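Buy the boring parts first

I've sat through more equipment budgets than I'd like, and they nearly all go wrong in the same place. The robot gets a line to itself, usually a big one, and everything the robot needs to do a day's work gets squeezed into "misc." at the bottom!

Ours at Odstead did exactly that. We wanted help with housekeeping in the guest rooms (beds, mostly, it's always beds) and I went in with a lovely quote for one arm and gripper. Then somebody from the Skarthorpe office asked what we'd set aside for spare fingertips, staff time and the weeks when the thing would sit in a corner waiting for a part. I had 3 percent. I'd like to say I blushed, but I argued.

I was wrong, so here's what I'd tell anyone filling in the same form this summer. Put 70 percent against the hardware if you must, and fight like mad for the rest. Staff time is the big one. A bedsheet is a miserable thing to plan around, it never lies the same way twice, and the hours go into fiddling with it.
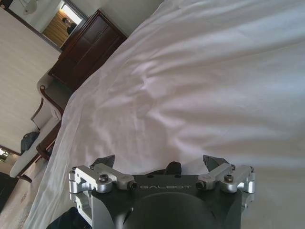

Aldo Palumbo

Which brings me to rooms. Every demo I've been to happens on a nice bare table with loads of space on all sides, and then you go home to a bedroom with an armchair, a dresser and a carpet. Measure your tightest room before you sign anything. We have 32 rooms and I'd priced the job as if they were all the big one at the front, the one we call Farina.

I also think folks buy too many at once. The sales pitch is that the unit price drops if you take 10, and sure, it does, and then you own 10 of something you haven't learned to use yet. Our sister place in Stiston rented one through August before spending a cent on buying, and I made fun of them for it. Their budget was dull and mine was exciting, and I know which one I'd sign now.

So rent if you can. If you can't, buy one, keep the service contract, and don't let anybody trim the training hours to make the total look pretty. I'm redoing our own numbers this week and the misc. line is gone.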